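Skovura Issues Field Safety Notice and Firmware Update for Pulell Three-Finger Gripper

Grip force limit may not be applied after a controller restart; customers asked to install version 2.11.41 before further use near people

PLENCOMBE, 2023-12-07 – Skovura today issued a field safety notice covering the Pulell three-finger gripper when used with controller firmware versions 2.11.0 through 2.11.40. Under a specific sequence of events, the gripper can close with more force than the operator has set. A corrected firmware version, 2.11.41, is available now at no charge. No injuries have been reported.

Description of the fault

The Pulell gripper has a user-set force limit, stored in the controller and loaded each time the fingers are enabled. In normal operation the limit is read before the first closing command is carried out. The fault occurs when the controller restarts while an object is being held and the arm is then resumed from the teach pendant without a full homing cycle. In that case the closing command can be carried out before the stored limit has been read, and the gripper falls back to its factory default of 49 newtons.

The displayed value on the pendant is not affected. An operator who has set a limit of 11 newtons will continue to see 11 newtons on the screen while the higher value is in force. For this reason the fault cannot be detected by checking the pendant.

The higher value remains active until the fingers are opened fully or the controller is powered off. The emergency stop and the protective stop operate as specified in all affected versions.

How the fault was found

The fault was identified at Skovura's household handling laboratory in Buenaventura, where Pulell grippers are used on soft goods and groceries, including produce still in thin plastic bags. During a long run on bagged fruit, a short drop in supply voltage restarted the controller while the fingers were closed on a banana. After the run was resumed, the next closing movement split the skin and crushed the fruit. The force log showed 49 newtons against a set limit of 11.

The laboratory repeated the sequence on a bench rig with a load cell in place of the object. Over 2000 forced restarts, the limit was missed in 41 cases. All 41 took place when the arm was resumed without homing. With homing, the limit was applied every time.

A second finding was recorded in the same period. Thin film bags can cling to the fingertips and fold between the fingers and the object. The layer of film delays the contact signal slightly, and the fingers travel further before the controller registers a grip. With the force limit working correctly this has no effect on safety. With the limit missing, it adds to the closing force at the moment of contact. Version 2.11.41 lowers the approach speed over the last part of the finger travel to allow for this.

Work with bagged produce continues in the laboratory, with homing required after every stop. Bananas and other yellow fruit in an open, crumpled bag remain part of the test set, placed on a patterned tablecloth so that the vision system has to separate fruit, translucent film and printed background. 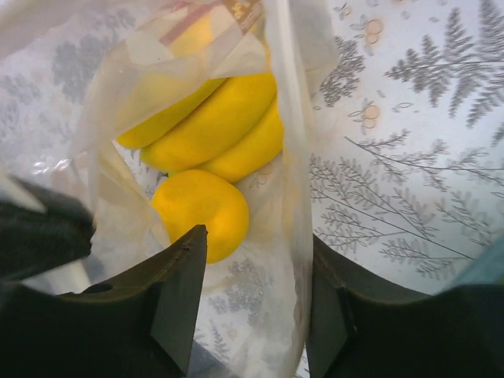 Affected units

All Pulell three-finger grippers running controller firmware 2.11.0 through 2.11.40 are affected, regardless of serial number. The version is shown on the pendant under Settings, Controller, About. Units running 2.10 or earlier read the force limit by a different method and are not affected. The two-finger Pulell model uses separate firmware and is also not affected.

Required action

Customers with affected units should take the following steps:

1. Stop any application in which a person can reach the fingers while the arm is enabled.

2. Download version 2.11.41 from the Skovura customer portal and install it with the fingers open and empty.

3. Run one full homing cycle and re-enter the force limit. Values stored under earlier versions are cleared by the update.

4. Check the closing force with a gauge at the set value, and record the result in the maintenance log.

Customers who cannot update at once may continue to use the gripper inside a closed guard, provided that a full homing cycle is run after every restart of the controller. The automatic resume option must be switched off.

Changes in version 2.11.41

The controller now refuses any closing command until the stored force limit has been read and confirmed. If the limit cannot be read, the fingers hold position and the pendant shows fault code F49. The pendant display has been changed to show the value in force at the gripper – previously it showed the value last entered by the operator.

Further information

A technical bulletin with the full test record will be placed on the customer portal in January. Customers without portal access can request the update on a memory card through their regional Skovura service desk.

About Skovura

Skovura designs and builds robot grippers and controllers for handling soft and irregular goods. The company has its head office in Plencombe and a test laboratory in Buenaventura.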